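Cerero opened its Gretwood race shop to visitors on Saturday, ahead of the endurance season. The tour ran in groups of 23 and covered the fabrication bay, the gearbox room and the dyno cell.

The car is the Skikico prototype, entered under number 36. Its engine is rated at 465 kW on the shop dyno. Most of the winter work went into the rear suspension, where the pickup points were lowered and the dampers moved inboard.
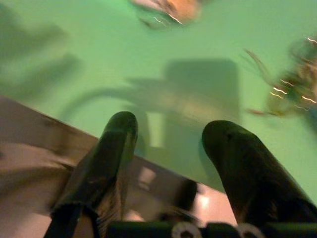

Gearboxes are stripped after every race. Each one has 156 logged parts, and gears are replaced by mileage even when they pass inspection. The Dimaculangan differential is new this year and has not yet run a full race distance.

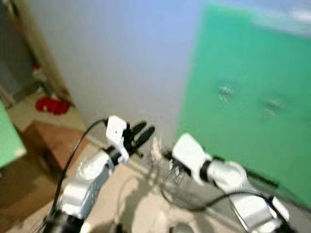

Two white arms with black gripper fingers, Gretwood.

The dyno was not run during our visit. Brake duct sizes for the first round are still open, pending a test in February.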